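Notebook home | Entries | Stores | Kitchen table | Contacts
Last updated: Wed 4 June

Workshop kitchen, Gurnbridge – sorting table and the soup trial

Started late because Athina had the key and the Tollalport bus was doing its usual thing, but we had a good morning once the kettle was on. I want to get this down while I remember it, as Defne takes over the table next week and my notes from January were (she was kind about it) not much use to her.

The gridded cloth is staying. I was against it at first, I thought it would be a nuisance to keep clean, but it's so much easier to talk about where a thing goes when there are squares to point at, and Grigoris likes it because it makes the place look less like a storeroom. It wants ironing. The creases from the packet are stubborn and my thumb is no substitute.

Veg and fruit: we're still on the mixed lot, citrus with roots, all put out loose and then sorted into the shallow cardboard box. Welington would like the carrots kept apart from the oranges altogether, and he may be right, as a cut carrot leaves its smell on everything. I cut this lot myself with the short knife, in chunks, and left the dark roots whole because I didn't fancy purple fingers all day. Peelings went to Benedikt for his compost, 978 g on the kitchen scales, and he was very pleased with them.

The box is a bit shallow for the job, I think, though it is light and folds down nicely at the end of the day. If Bråten send another order in the deeper sort I'd like to try one before we settle on it. Defne, please don't write on the inside of the new ones – labels only, on the outside, so that we can read them later!

Soup trial came to 7 bowls in the end. Too much ginger in the first four, my fault entirely, and much better once Athina let it down with stock. Grigoris had seconds, so I'm counting that as a yes.

Still to do: ask Berkia about a second cloth in the same pattern, find the lid for the big pan, and give the tall cream jug a proper rinse before anybody puts tea in it again. 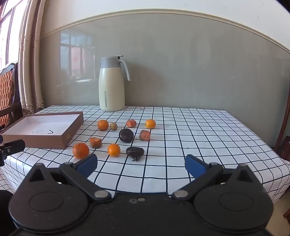 Welington has offered to bring his mother's iron on his next day in, and I've said yes before he can change his mind. I'll put the ironing board by the door for him.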